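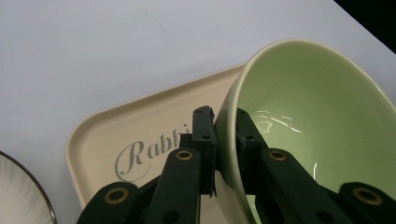
Jaw width drift on the hand-held grippers: what failed and what to re-check

In June the Lurner bench stopped recording on the Pelance table-setting task after the jaw width channel on one of the two hand-held grippers was found to be wrong. The fault was mechanical. It had been present for some time before it was noticed, and 516 episodes are now on hold until they have been checked. Sites running the same Flustedetti linkage should read the inspection steps below before their next session.

The task uses a cream-colored tray, a pale green ceramic bowl and a white plate with a dark rim. The bowl is picked up by its wall, one pad inside the rim and one pad outside. Width at contact is therefore small and nearly constant, and it makes a useful reference value. Over a long run of episodes that value should form a flat line. On the affected gripper it stepped upward twice and then wandered.

Symptoms

The first sign was in replay. The arm executing the recorded trajectories reached the bowl, stopped closing short of contact and lifted with nothing in the jaws. On two occasions it closed late, caught the rim with one pad and dragged the bowl across the tray. The second of these ended with the bowl on the floor. No person was inside the guarded area and the stop circuit behaved as specified, but a ceramic part leaving the table is a reportable event under our rules and was logged as one.

The initial suspicion fell on timing. Tagle writes the camera stream and the width stream separately and aligns them afterward, and an earlier release had an offset problem that produced similar late closures. The alignment was re-run with the offset forced to zero, then with the measured value. Neither changed the result.
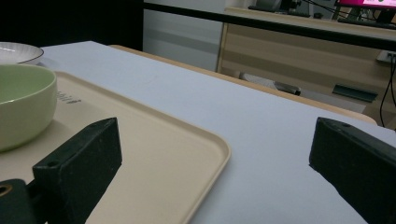 Zero offset and scale error look alike in a log if only the closed end of the travel is examined, and the daily check at Lurner examined only the closed end. The jaws were pressed together, the channel was zeroed, and recording began. No reading was taken at full opening, where the stroke is 70 mm. A scale error shows itself there. With the fingers wide apart and the corner of the tray standing between them, a correct channel reads close to the top of its range, and any large shortfall can be caught by comparing the wrist view with the logged number. Doing that by eye on a small set of frames was enough to separate the good gripper from the bad one.

Cause

The width sensor does not measure the pads. It measures rotation at one pivot of the linkage, and the pad position is computed from that angle. The clamp holding the sensor magnet to the pivot had lost preload. Under light motion the magnet followed the arm. Under a firm squeeze, or a fast opening, it slipped by a small angle and stayed there. Each slip added to the last, and the morning zero removed the accumulated error at the closed end only. The lookup table between angle and width is not linear, so a shifted magnet gives a wrong slope as well as a wrong origin.

Bench cycling reproduced the slip. A clamp set to the drawing torque held for 1,000 full cycles with no measurable change. The same clamp with a dry screw had moved before 2,000. A screw fitted with thread-locking compound went through the longer test without moving. The drawing did not call for compound, and the assembly sheet did not ask for a torque mark. 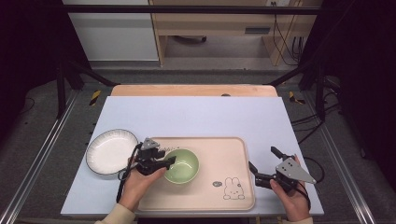
A second contributor was considered and set aside. The grippers are tethered, and a cable under tension can pull on the sensor housing at the end of a reach. Tugging the cable by hand shifted the reading, but it returned when the load came off. That is a separate defect, smaller in size, and it has its own ticket. Slack in the cable should still be checked at the farthest position used in the task.

Inspection steps

1. Power the gripper and start Tagle in monitor mode. Do not zero.
2. Close the jaws fully and note the width.
3. Open to the stop and note the width.
4. Squeeze hard and release, ten times.
5. Repeat both readings. A difference of more than 1 mm at either end is a fail.
6. On a fail, remove the gripper from use and replace the clamp screw with compound applied. Add a paint mark across screw and clamp – the mark must stay visible with the cover fitted.
7. Redo the full lookup table. A zero alone is not sufficient.
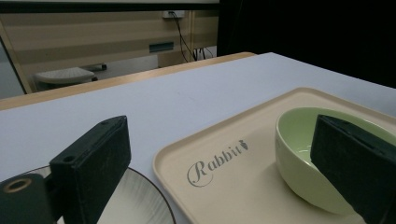
Held episodes will be treated in groups, split at the points where the contact width steps. Within a group the magnet did not move, so a single correction can be fitted from the closed reading and from frames at full opening. Groups too short to contain both will be dropped. Corrected files keep their original names with a suffix, and the raw width stream is retained alongside.

Replay of any Pelance trajectory from the held set stays blocked until its group is released. For unaffected sets, replay may continue at reduced speed with a foam bowl in place of the ceramic one. The two-point check replaces the closed-end zero on the daily sheet, and Tagle will refuse to start an episode without both values once the next build is installed. Flustedetti has the test data and a request to revise the drawing.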